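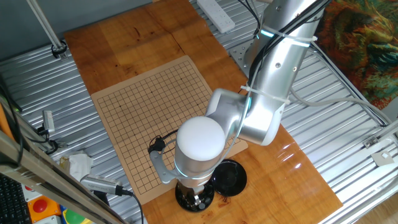
Danica Kadrić는 바둑을 두는 로봇을 만들겠다는 팀이면 수읽기보다 돌 하나를 제자리에 놓는 것부터 보여 달라고 했다. 학기 초 계획서 발표 때 들은 말이고, 우리 조는 그날 저녁에 계획서를 다시 썼다. 원래 제목은 '로봇팔 대국 시스템'이었는데 고친 제목은 '로봇팔을 이용한 바둑돌 집기와 놓기'다. 제목이 초라해졌다고 조원 한 명이 서운해했지만 지금은 그 제목으로도 벅차다.

18/05/2018 기준으로 어디까지 했는지 적어 둔다. 다음 주에 중간 보고서를 내야 해서 미리 정리하는 의미도 있다.

우리 조는 세 명이다. 한 명은 좌표 보정, 한 명은 그리퍼, 나는 동작 순서와 기록을 맡았다. 프로그램 이름은 Cellska라고 붙였다. 특별한 뜻은 없고 저장소를 만들 때 이름 칸이 비어 있으면 안 되길래 그 자리에서 지었다. 나중에 바꾸려고 했는데 설정 파일 여기저기에 들어가서 그냥 쓴다.

작업 순서는 단순하다. 팔이 대기 자세에서 돌통 위로 가고, 내려가서 돌을 하나 집고, 다시 올라와서 바둑판의 지정된 교차점 위로 간 다음 내려놓는다. 글로 쓰면 한 줄인데 이 한 줄을 한 학기 내내 하고 있다.

먼저 돌통 쪽 이야기. 처음에는 통 안에 돌을 가득 담아 두고 그리퍼를 그대로 집어넣었다. 사람은 손가락으로 더듬어서 한 알을 고르지만 우리 그리퍼는 닫으라고 하면 닫을 뿐이다. 두 알이 같이 물리거나, 옆으로 선 돌의 모서리를 물었다가 올라오는 도중에 떨어뜨리는 경우가 많았다. 돌의 가운데가 볼록해서 위아래로 잡으면 미끄러지고, 옆구리를 잡으려면 옆에 손가락이 들어갈 틈이 있어야 한다. 가득 담아 두면 그 틈이 없다.

그래서 돌을 적게 담았더니 이번에는 어디에 있는지 모르는 문제가 생겼다. 카메라로 돌을 찾자는 의견이 있었고 지금도 그쪽이 맞다고 생각하지만, 중간 보고 전까지는 무리라고 판단했다. 대신 통 안에 얇은 받침을 깔고 정해진 자리에 한 알씩 놓는 방법으로 바꿨다. 계획서를 읽은 사람은 속임수라고 할지도 모르겠다. 보고서에는 '공급 위치 고정 조건'이라고 쓰기로 했다.

놓는 쪽은 다른 어려움이 있었다. 바둑판을 두꺼운 종이에 인쇄해서 쓰고 있는데, 작업대 위에 올려놓고 하는 방식이라 건드리면 움직인다. 처음에는 좌표를 손으로 재서 입력했다. 그러고 나서 누가 판을 살짝 밀면 그날 잰 값은 전부 버려야 했다. 테이프로 붙이자는 말이 나왔지만 좌표 보정을 맡은 조원이 반대했다. 판이 어느 방향으로 놓여 있어도 되게 만드는 것이 자기 몫인데 붙여 버리면 할 일이 없어진다는 것이다. 맞는 말이라 그대로 뒀다.

지금 쓰는 방법은 모서리 교차점 세 곳을 팔 끝으로 직접 찍어서 판의 위치와 기울기를 구하는 것이다. 팔을 손으로 끌어서 교차점 위에 맞추고 저장 버튼을 누른다. 나머지 교차점은 계산으로 나온다. 사람 손으로 맞추는 거라 누가 찍느냐에 따라 값이 조금씩 다르다. 내가 찍으면 항상 왼쪽으로 밀린다. 앉는 자리에서 비스듬히 보기 때문인 것 같아서 요즘은 일어나서 찍는다.

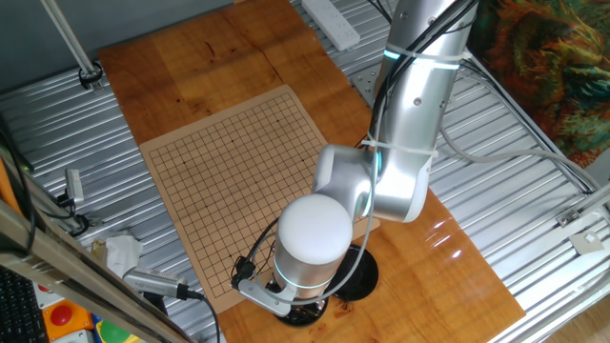 종이 바둑판과 로봇팔

높이도 한 번 크게 틀렸다. 판은 종이라서 두께를 무시해도 된다고 생각했고, 실제로 두께는 문제가 아니었다. 종이가 말려 있으면 모서리 쪽이 떠서 돌을 놓는 순간 판이 눌리고, 손가락이 열릴 때 판이 다시 올라오면서 돌이 밀린다. 원인을 찾는 데 이틀을 썼다. 그동안 나는 동작 순서 코드를 의심해서 멀쩡한 부분을 두 번이나 다시 짰다. 책 밑에 판을 하룻밤 눌러 두었더니 나아졌다.

그리퍼를 여는 속도도 중요했다. 빨리 열면 한쪽 손가락이 돌을 톡 친다. 천천히 열면 괜찮은데 전체 시간이 길어진다. 조별 평가 항목에 시간이 들어 있어서 고민하다가, 놓을 때만 천천히 열고 빈손으로 돌아올 때는 빠르게 움직이게 했다. 설정값을 한 파일에 모아 두지 않아서 이걸 바꾸는 데도 오래 걸렸다. 다음 사람이 Cellska를 이어받는다면 config 폴더부터 보기 바란다. speed_place와 speed_open은 다른 값이다. 이름이 비슷해서 나도 자주 헷갈린다.

기록은 내가 맡은 부분이니 조금 자세히 쓴다. 시도할 때마다 집기 성공 여부, 놓기 성공 여부, 멈춘 이유를 한 줄씩 남긴다. 지금까지 쌓인 줄이 579줄이다. 앞부분은 형식이 제각각이라 쓸 수 없는 것이 많다. '실패'라고만 적힌 줄은 왜 실패했는지 알 방법이 없다. 지금은 이유를 목록에서 고르게 해 놓았다. 두 알 집음, 빈손, 이동 중 떨어뜨림, 위치 벗어남, 사람이 정지시킴, 기타. 기타가 너무 많아지면 목록을 늘린다.

'사람이 정지시킴'은 비상정지 버튼을 누른 경우다. 처음 팔을 움직여 볼 때는 조금만 이상해도 눌렀다. 누르고 나면 다시 켜서 대기 자세로 보내야 하니까 귀찮지만, 수업 규칙이 팔이 움직이는 동안 한 사람은 버튼 옆에 있을 것이라서 항상 한 명은 키보드 앞에 앉아 있다. 그 자리에 앉은 사람은 기록도 같이 한다. 그러니까 보통은 나다.

중간 보고 목표는 미리 정한 순서대로 13수를 연속으로 놓는 것이다. 상대도 없고 따먹는 돌도 없다. 한 수라도 교차점에서 벗어나면 처음부터 다시 한다. 벗어났다는 기준을 정하는 데도 말이 많았다. 돌이 교차점을 덮기만 하면 된다는 쪽과 옆 칸의 돌과 닿으면 안 된다는 쪽이 있었고, 뒤의 기준으로 정했다. 바둑을 실제로 두는 조원이 한 명뿐인데 그 사람이 뒤의 기준을 주장했다. 나는 규칙만 안다.

제일 잘된 날에도 끝까지 간 적은 없다. 중간까지는 무난히 가다가 이미 놓인 돌 옆에 놓을 때 문제가 생긴다. 그리퍼 손가락의 바깥쪽이 옆 돌을 건드린다. 손가락 방향을 돌려서 빈 칸 쪽으로 열면 되는데, 그러려면 어느 칸이 비어 있는지를 프로그램이 알아야 한다. 순서를 미리 정해 뒀으니 계산은 할 수 있다. 이번 주에 내가 할 일이 이것이다. 손목을 돌리면 케이블이 당겨지는 각도가 있어서 그 범위는 피해야 하고, 그래서 결국 조건문이 길어질 것 같다.

옆 조는 Duvton이라는 이름으로 블록 분류를 한다. 그쪽은 벌써 영상 인식까지 붙였다. 부럽기는 한데 블록은 크고 모서리가 있으니까 비교하지 않기로 했다. 대신 그 조에서 쓰는 기록 양식을 얻어 왔다. 우리 것보다 칸이 적고 보기 좋아서 다음 주부터 바꿀 생각이다. 지난 기록을 새 양식으로 옮기는 일은 아직 누가 할지 정하지 않았다.

남은 일을 적어 둔다. 손가락 방향 계산을 넣을 것. 모서리를 찍을 때 같은 점을 두 번 찍어서 차이가 크면 경고가 나오게 할 것. 돌통 위치도 지금은 고정값인데 판과 같은 방식으로 찍어서 저장하게 바꿀 것. 바둑판을 여분으로 더 인쇄할 것. 보고서 그림은 누가 그릴지 내일 정할 것.

최종 발표는 7월이다. 발표 시간은 질문을 포함해서 30분이고, 시연을 그 안에 해야 한다. 지금 속도로는 시연만으로 시간이 꽤 들어서 설명을 시연하는 동안 하자는 의견이 나왔다. 그러면 팔이 멈췄을 때 말하던 사람이 당황할 것 같다. 내가 버튼 옆에 앉고 다른 조원이 말하기로 일단 정했다. 바둑을 두는 조원은 발표 때 마지막 한 수라도 청중이 불러 주는 자리에 놓고 싶다고 한다. 좌표를 입력받는 창만 만들면 되니 어렵지는 않은데, 이미 놓인 돌 바로 옆을 부르면 곤란하다. 손가락 방향 계산이 끝나면 다시 얘기하기로 했다.

최근 글
좌표 보정, 손으로 재던 시절의 기록
Cellska 설치할 때 막혔던 부분
그리퍼가 두 알을 집는 이유
Canell 실습실 사용 시간표 메모
계획서를 다시 쓴 날

문의는 방명록에 남겨 주세요 | 글과 사진의 무단 전재를 금합니다 | 맨 위로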